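Collecting by hand at Clorneo

The kitchen tasks at Clorneo are taught by people. An operator drives two arms through a job, the cameras record it, and the recording goes into the training set for a system the team calls Drinancombe.

"We do 70 a day on a good day," says the operator who runs the utensil station. "Over that and the quality drops. You get lazy with the wrist."

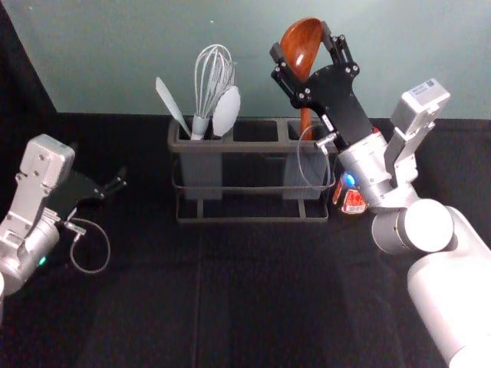
The right gripper holding the ladle at the utensil holder.

Each recording gets a short written label and a grade from 1 to 3. The 3s are thrown out at the end of the shift. Last week that was 27 of them, mostly for long pauses.

"A pause looks harmless when you play it back," she says. "The system learns to pause."

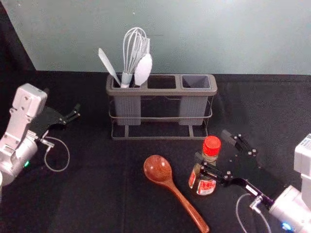

Variety was the harder problem. Early sets from the Flemilden site always began with everything in the same spot, and the trained system did badly when anything moved. Operators now change the layout between recordings. A wooden spoon may lie on the cloth with its handle pointing away from the holder, and a jar with a red cap may stand next to it, close to the right gripper. "I used to line things up without thinking," she says. "I had to break that habit."

Her next station is drawers.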